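Westerberg技术学院更新齿轮装配基础课零件 新学期起分批启用

2021年1月2日，星期六

阅读 3416　分享 6　收藏　打印

Westerberg技术学院教务处日前发布通知，机械基础教研室负责的“齿轮装配基础”课程将于新学期更换全部练习用零件，并同步修订实训指导书和考核办法。新零件定名为Semetell练习组，由Brakley的零件加工企业Jilell按照教研室提供的图纸制作，首批超过3000件已完成验收入库。

“齿轮装配基础”是该院机械类各专业一年级学生的必修实训课，内容包括齿轮的识别与测量、底板定位、齿轮套装、啮合检查以及拆卸归位。课程原用零件购置年份较早，部分齿轮齿顶磨损明显，轴孔尺寸偏差增大，学生在套装练习中经常遇到过松或卡滞的情况。教研室在上一学年的教学总结中提出更换申请，学院于去年四月批准立项。

项目负责人、机械基础教研室主任Holger Aasen在说明会上表示，零件更换的首要目的是恢复练习的可比性。同一项操作，学生在不同工位上得到的手感和测量结果应当一致，教师才能据此判断问题出在操作环节还是零件本身。他说，以往教师在评分时需要先查看该工位零件的磨损记录，既费时间，也容易引起学生对成绩的疑问。

根据通知附件，Semetell练习组以一块白色环形底板为基础件。底板中央开有圆孔，板面设有短柱，供学生套装小齿轮。与底板配套的齿轮分为金属齿轮和白色齿轮两类，形式以直齿为主，其中金属件包括齿宽较大的长齿轮，用于讲解齿宽与接触长度的关系。白色齿轮重量较轻，主要用于入门阶段的套装与取下练习。

教研室讲师Ulla Wallin负责图纸的最终审定。据她介绍，底板外形在征求意见阶段有过两次较大改动。最初的方案采用方形底板，便于沿台面边缘对齐，但学生容易依赖边缘找位置，忽略对短柱中心的判断。改为环形后，底板在台面上可以任意转动，每次练习开始时短柱的朝向都可能不同，学生必须先观察，再决定从哪一侧下手。中央圆孔的直径也作了放大，以便教师从孔中确认底板是否平贴台面。

关于齿轮与短柱的配合，修订后的指导书要求学生在套装前先用肉眼检查轴孔，清除孔内杂物，然后使齿轮端面与底板保持平行，缓慢下放。遇到阻力时应退回重新对正，禁止敲击或者强行压入。齿轮到位后，学生须以指尖轻轻拨动，确认转动顺畅，再进行下一件的安装。两个齿轮相互啮合时，应先套入其中一个，再将另一个的齿对准齿槽放下。指导书特别注明，齿轮在安装前可以暂放在底板上，也可以放在底板旁边的台面上，但不得叠放，也不得遮挡尚未使用的短柱。

在工位布置方面，通知要求各实训室统一使用深色台面或在浅色台面上铺设深色垫。教研室的试用记录显示，白色底板和白色齿轮放在浅色台面上时，边缘不易辨认，学生取件时容易碰落。铺设深色垫以后，底板中央圆孔的位置也较为清楚。金属齿轮则存在另一方面的问题：灯光过强时，朝上的齿面反光明显，齿形细节难以看清。为此，后勤部门将在开学前对两间实训室的顶灯进行调整，降低直射亮度，并为需要读数的工位另配可调节角度的台灯。

零件的供货由Jilell分两批完成。该公司质量管理人员Edvin Björklund在验收会上介绍，金属齿轮逐件检查轴孔尺寸，底板则重点检查平面度和短柱的垂直度。首批零件在验收中发现个别底板的短柱根部留有毛边，影响齿轮完全落到板面，相关底板已退回处理并重新送检。第二批共2000件，主要为备用齿轮，计划在学期中段交付。

学院方面要求，备用件由实训中心统一保管，各班不得自行留存。每次课程结束后，学生应将齿轮从短柱上取下，按类别放回零件盒，底板单独平放。金属齿轮须用干布擦拭后入盒，不得与白色齿轮混装，以免齿尖划伤后者表面。学期末由教研室组织一次全面检查，对轴孔超差、缺齿或者出现裂纹的零件予以报废并登记。

考核办法也作出相应调整。原考核以完成时间为主要依据，修订后时间所占比重有所下降，增加了对操作顺序、零件摆放和啮合质量的评定。考核分为理论问答和现场操作两部分，现场操作由六个步骤组成，每一步骤单独记分。学生如在操作中发现零件存在缺陷，可以举手申请更换，更换所用时间不计入成绩。补考安排在学期最后两周，学生须事先完成教师指定的练习课时。

负责试用工作的助教Vilgot Solheim在试用报告中指出，多数学生能够较快掌握单个齿轮的套装，困难主要集中在第二个齿轮的放入。部分学生习惯垂直下放，齿顶与齿顶相抵时便加大力度；较为稳妥的做法是在齿轮即将接触时稍作转动，待齿与齿槽对正后自然落下。报告建议在指导书中补充这一动作的分解图，教研室已予采纳。报告还提到，环形底板重量较轻，在光滑台面上容易随手部动作移动，建议初学者先练习在不触碰底板的情况下放下齿轮。

修订工作也听取了学生的意见。学生代表Luana Brandão在座谈会上提出，原指导书中关于齿轮各部位名称的章节篇幅较长，而有关摆放位置的规定分散在不同页码，查阅不便。教研室据此对章节顺序进行了调整，将工位布置、零件清点和安全要求集中放在开篇，名称与参数表移至附录。清点表增加了齿轮端面与侧面的轮廓图，供学生在领取零件时逐项核对。

据通知，新零件将先在一年级机械制造专业的两个班启用，其余专业按照实训室调整的进度依次更换。旧零件中仍可使用的部分经检查后转交选修课继续使用，磨损严重的齿轮将切开制成剖面教具，用于讲解轴孔磨损和齿面损伤。任课教师须在开课前参加一次集中备课，内容包括新指导书说明、考核评分尺度以及零件保管要求。备课时间由教研室另行通知，因故不能参加者应提前报备并安排补课。

Holger Aasen表示，教研室将在学期结束后汇总各班的零件损耗和考核情况，据此确定是否增加短柱数量不同的底板，以及是否将斜齿轮纳入练习内容。有关图纸目前尚在讨论，年内不作采购安排。

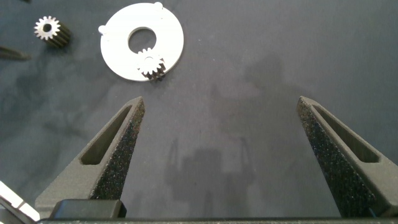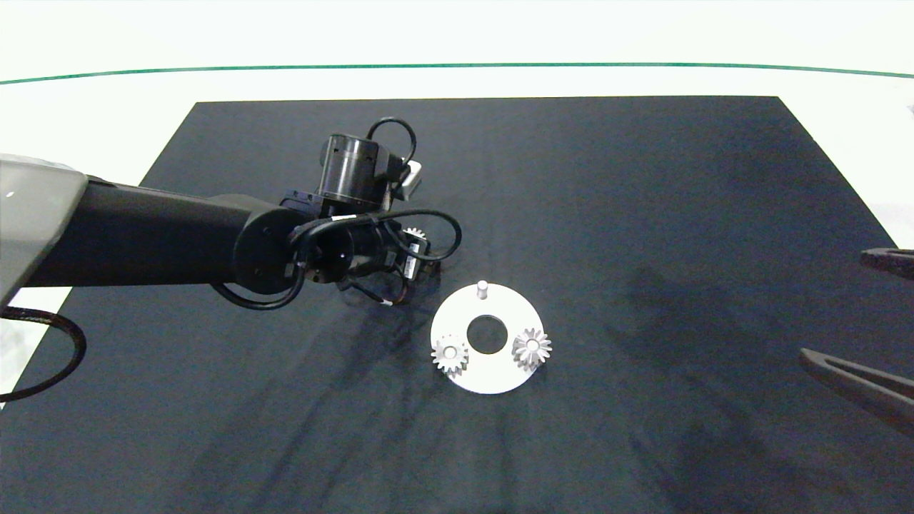
工作台上的白色环形底板与小齿轮。

修订后的《齿轮装配基础实训指导书》及工位布置要求可在教务处网页下载，纸质版由各班班长到实训中心统一领取。对指导书内容有意见或者建议的师生，可以书面形式提交机械基础教研室。

（教务处供稿）

分享到　|　打印本页　|　返回顶部

读者评论

老钳工
考核不光看时间，这一条我赞成。我们当年就是抢时间，齿轮硬往下按，孔口全压毛了。

一年级家长
请问零件损坏需要学生赔偿吗？通知里没有写到这一点。

教务处 回复 一年级家长
正常使用造成的磨损和损坏不需赔偿，由实训中心登记更换。具体规定见指导书“安全要求”一章。

Mech_20
第二个齿轮确实难放，试用课上我试了好多次才落下去。稍微转一点再放这个办法有用，希望分解图画大一些。

北侧实训室
灯光早就该调了，看金属齿轮的齿面晃眼睛，数齿数经常数错。

晚课学员
选修课接着用旧零件，能不能至少把轴孔太松的先挑出来？有的齿轮套上去左右晃，练啮合没有意义。

评论须经审核后显示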